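About Us

Clendico started with a long shared table and a pantry shelf nobody had sorted in years. We're a cooking school for home cooks, set up in the old dry goods store on the Bolger side of Inham, and we teach everyday food - soups, beans, rice, bread, eggs, and an awful lot of pasta! Most of the people who come through our door cook dinner five or six nights a week already. They'd just like it to be more fun, and they'd like to stop buying a third bag of lentils when there are two at the back of the cupboard.

The building still has the old store's shelving along one wall, and we've kept it in use. Flour and sugar go at the bottom, beans and grains in the middle, and dried pasta at eye level where everyone can reach it. If you take a class with us you will spend the first 16 minutes at those shelves before you touch a pan (we timed it once, and it stuck). You pick out what you want to cook, you read the package, you check the date, and you put back whatever you don't need. People laugh at this to begin with and then go home and redo their own cupboards. We love hearing about it.

Classes are small and run in the morning and the early evening. A basic session lasts 2 hours, with time to sit down and eat at the end. We don't give out grades or certificates. You do get the recipe sheet, a pencil to scribble on it with, and whatever is left in the pot if you remembered to bring a container.
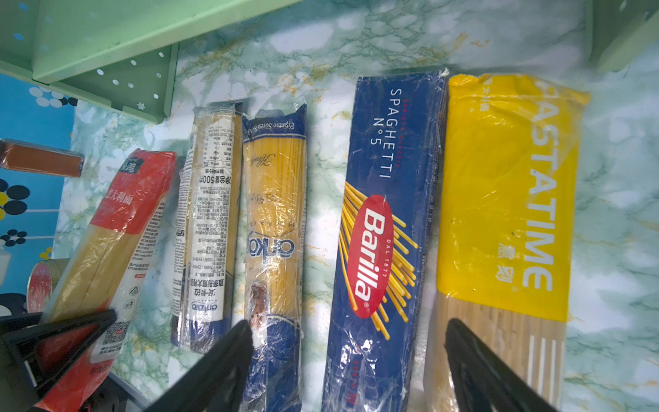
The Pantry Team

Our Pantry Team looks after everything dry, boxed, bagged or wrapped that comes into the school. They order it, label it, rotate it and cook their way through it, and they are very happy to talk about it for as long as you've got. Spaghetti is their great love. One marbled countertop can have a dark blue Barilla N°5 box on it along with clear-wrapped bundles marked "ankaa" and a package with a red label reading 意大利面, and the team will want to know how every one of them behaves in the pot.

So they run tastings! The first one was a slow evening's idea, and now it's a fixed part of our June program. Each spaghetti gets its own pot, the same water, the same salt, and no sauce at all until everyone has tried it plain. After that comes olive oil, then tomato. You'd be surprised how loud a room can get over plain noodles. Some people like a firm bite and some like it soft the way their grandmother made it, and both kinds go home with a favorite written down. We ask tasters to use 200 grams of dry pasta for two hungry people as a starting point, then adjust at home - appetites vary, and so do leftovers.

Reading packages is a big part of what the team teaches. Our students bring in groceries from all over, with labels in languages that half the class can read and the other half can't, and that makes for really good conversation around the counter. Find the net weight first. Then the cooking time, if there is one, and the ingredients. Someone nearly always ends up translating for the person next to them, and a few of our best recipe swaps have begun that way.

The team also has opinions about storage, and they'll share them whether you ask or not:

Keep long pasta lying flat if your shelf is deep enough.
Close an opened package with a clip, or move the pasta to a tall jar with a lid.
Cut the cooking time off the wrapper and tape it to the jar.
Put new packages behind the old ones.
Save the broken ends for soup.

That last one goes back to our soup mornings, where a jar of odds and ends stands by the stove and gets tipped into the pot near the end. It's never the same soup twice and it's one of the most popular things we do.

Clundadia, our recipe notebook, belongs to the Pantry Team as well. It began as a ring binder for class notes and has grown to over 3497 entries, many of them in students' own handwriting, with splashes. Anyone can add a page. Anyone can copy one out, too, so come early and bring paper. The pasta section is the fattest by a long way and the binder rings are starting to complain.

If you'd like to join a class or a tasting, stop by in the morning before the first session, when the kettle is on and the shelves are being filled. Come hungry, wear something you don't mind getting tomato on, and bring a package of whatever you cook most at home. We'd love to try it.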